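Teaching with two hands

2022-02-07

My sister asked me on the phone what I do all day at the new work, and I said "I move a small plush toy." She waited for the rest of the sentence. So I promised to write it down properly, and now I have a free evening and a pot of tea.

I am since September with a small group at Ravon. We want robot arms to learn simple work on a table, like picking up a thing and putting it where it belongs. One way is to write a program for each movement. I did this for years at my old job and I was quite good at it, but the program only knows the things which I knew when I wrote it. If the part lies a little turned, the arm closes on air. The other way is to show the task many times with your own hands, and let the computer find what is common in all the showings. Our project for this has the name Kahraman, which means "hero" in Turkish. Tarık Saraç chose it, and he says it is a joke about the salaries.

For the showing we do not hold the toy with our fingers. We hold two grippers, one in each hand, by a handle, and the jaws do the gripping. It feels strange in the first days. Your fingers are very clever and you do not notice it until you must work with two jaws only. You can not roll the thing a little, you can not feel with the thumb if it slips. But this is the point of it, as the arm will have only two jaws also, and it should not learn tricks which it can not do.

The task of this week is the toy and the tray. There is an oval tray on the table with a flat square pad in it, and the toy should go onto the pad, lying, with the face up. It sounds like a game for a small child. I thought we would be finished with it before lunch on the first day. 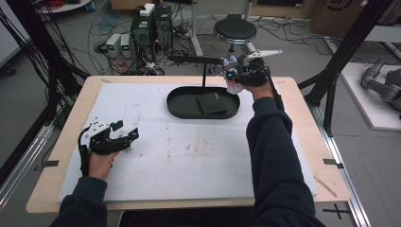 Right hand has the toy, left hand is waiting. The foam was white all over when we got it.

One showing we call a "take". A take starts with both grippers low over the foam, then one goes for the toy, carries it, lets it go on the pad, and both come back. My goal is 200 good takes for one task before we change anything. On a good day it goes fast, and on a bad day I throw away half of them in the evening when I look through the recordings.

I want to write about what makes a take bad, as this I did not understand at the beginning. To drop the toy is not so bad. If I drop it and pick it up again calmly, we keep the take, and the robot can learn from it how to repair a mistake. Bad is when I hesitate. If I stop in the air for 2 seconds and think about my shopping, the computer does not know about the shopping. It sees that at this place one should stop, and later the arm stops there also. We had this with the first task, with the cups. The arm went up nicely, and then it stood in the air like a person who forgot why he came into the kitchen. I recognized myself immediately and I was a bit ashamed.

Also bad is to be too elegant. After so many takes the hands become lazy and smooth, and every take looks the same as the last one. Then the robot knows one path only. Tarık told me to change the start place of the toy each time, sometimes near, sometimes far, sometimes on its belly. He is right, but it is tiring for the head. I made myself a list of 20 start places on paper and I go through it from top to bottom, and then from bottom to top.

The left hand was a question for me. In this task it has nearly nothing to do. I asked if I can put the left gripper away, and the answer was no -- the robot has two arms, and it must learn also what the second arm does when it is not needed. So my left hand holds its gripper low and quiet and stays out of the way. I did not know how hard it is to do nothing with one hand. It wants to help. When the right hand goes over the tray, the left one goes a little bit up too, like somebody at a concert who conducts with one finger.

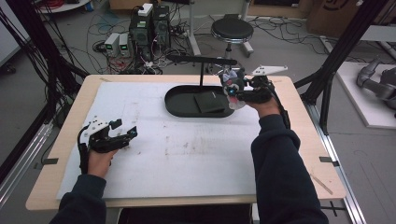 Toy at the tray. My mother would say something about the cables on the floor.

We tried before with remote control, with the arm itself. You sit, you move a small copy of the arm, and the big one follows. I liked it because you see directly what the arm can reach and what not. But it is slow, and after an hour my neck was like wood. With the grippers in the hands I am much faster, and I can feel the weight of the thing. For tasks where one must push or press, I would still take the remote control. For the plush toy, the grippers.

My shoulder has its own opinion. A gripper is not heavy when you pick it up, but it is heavy at the end of the afternoon. I make a break now after each pass through my list, also when it goes well, and I stretch my arms on the stairs. The colleagues from Gusach, who have their office one floor up, greet me there very politely.

Next comes a task with a real use of both hands, folding a small cloth. Tarık believes we need one week for it. I have tried it with the grippers two times without recording, only for me, and I believe he has never folded a cloth with anything.

If somebody who reads this does similar work, please write me how you keep your takes different from each other without a paper list. Mine has already a tea stain over the places 7 to 11.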